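Skip to content
Home Teams Projects Handbook Contact

We use cookies to remember your language setting. Accept Decline

# Grokitz Drawer Set

Data and baseline code from the Grokitz student robotics club at Moura. Spring project, drawer group. Last update in May.

## What is in this repository

Recordings of one arm opening and closing the drawer of a low gray cabinet while drinks and a bowl stand on top of it. We made the set to train our entry for the furniture task at the Riltatum student meet, and we are sharing it so other clubs can compare against the same data.

The set has 400 episodes. 40 of them are held out for testing and should not be used for training or for picking checkpoints. The split is fixed in `splits/test.txt`. If you make your own split, please say so when you report a number.

## Task

Two instructions are used:

- `open the drawer`
- `close the drawer`

The Riltatum rules score the drawer position and also take points off for anything on the cabinet top that tips or slides over the edge. For this reason the top is never bare in our episodes. The drawer itself has nothing in it. We talked about adding a "put the can in the drawer" instruction and left it for next year's group.

An open episode counts as a success when the drawer reaches its stop. A close episode counts when the front panel is flush with the cabinet, within the width of the tape gauge in `tools/`. Both were judged by a person at the end of the episode and typed in by hand, so expect a few wrong labels.

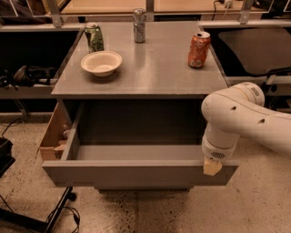

*Drawer open, gripper finger hooked over the front panel near its right end.*

## Setup

The cabinet stands directly on the concrete floor. It is built of wood and painted gray, except for the outer side of the drawer box, which we left as bare plywood. The drawer runs on metal runners. Dalva Siqueira built it over two evenings and her cut list is in `docs/cabinet.md`. If you build your own, sand the top edge of the front panel before painting. Ours had a rough spot in the first week and it marked the finger pads.

The arm comes in from the right side. Its base was moved once during the project, between batches 2 and 3. Calibration files for both positions are in `calib/`, and each episode's metadata says which one applies. Mixing them up will give you an offset that looks like a bad policy. We lost an afternoon to this.

The drive code for the arm uses the Jusard control package with our own limits on speed and reach. The limits are in `config/limits.yaml`. Do not raise them without a second person at the stop button.

## Episode layout

Each episode is one folder:

- `head/` color images from the head camera
- `joints.csv` joint positions and commands, one row per control step
- `gripper.csv` opening width
- `meta.json` instruction, batch, calibration name, success label, operator initials, notes

Timestamps in the CSV files are from the control computer. Image timestamps are from the camera computer. The two clocks were synced at the start of each session and we did not correct drift after that. `tools/align.py` matches them by nearest time, which was good enough for our training.

The notes field is free text and some of it is in Portuguese. We have not cleaned it up.

## Objects on top 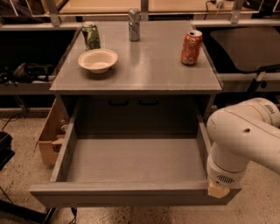
Layouts were set from a printed sheet before each batch, and the operator was told to leave the objects alone until the batch was done unless something fell. There are 19 layouts in total. A typical one has the green can near the back left corner with the bowl in front of it, the tall silver can at the rear center, and the orange-red can on the right and closer to the front. That last position is the hard one, with the arm reaching down to the front right corner of the drawer on the same side. Most of the penalties in our practice runs came from layouts like this, and we made extra episodes with them. If you want an even spread over layouts, sample by `layout_id` and not by episode.

The layout sheet gives positions for the top only. Things on the floor and on the shelves behind the cabinet were not controlled. Boxes, bags and cables come and go between sessions. We see this as useful variation, but a model trained on few episodes can pick up on it. Check your results on more than one batch.

## Baseline

`train.py` fits a small behavior cloning model on head images and joint positions. It runs on one desktop graphics card overnight. Start it with:

 python train.py --config config/base.yaml

The evaluation script replays a test episode up to the starting pose and then reports the error between predicted and recorded commands. It does not tell you whether the drawer would have moved. For that you need the arm and a cabinet.

On our own hardware, the base model closed the drawer more reliably than it opened it. Opening fails mostly at the first contact, when the finger comes down too far forward and misses the panel edge. Closing tends to go well once the finger is touching the panel.

## Known problems

- 27 episodes in batch 1 have no gripper file. They are listed in `docs/missing.txt`. The loader skips them by default.
- The lighting in the room is warm, and the camera's white balance was locked only from batch 2 on. Colors in batch 1 shift during an episode.
- Operators had different habits. Some pulled the drawer in one motion and some stopped halfway. Use the initials in `meta.json` if you need to separate them.
- There is only one cabinet. Do not expect a model trained on this set alone to handle another drawer, or the same drawer seen from a different height.
- Force was not recorded.

## Use and credit

Free to use for teaching and research. Please name the Grokitz club at Moura and link back to this page. We would like to hear about results, including bad ones.

Questions about the cabinet or the layout sheets go to Dalva Siqueira. For anything about the code, open an issue. Replies are slow during exams.

Previous: Gripper pads Next: Practice log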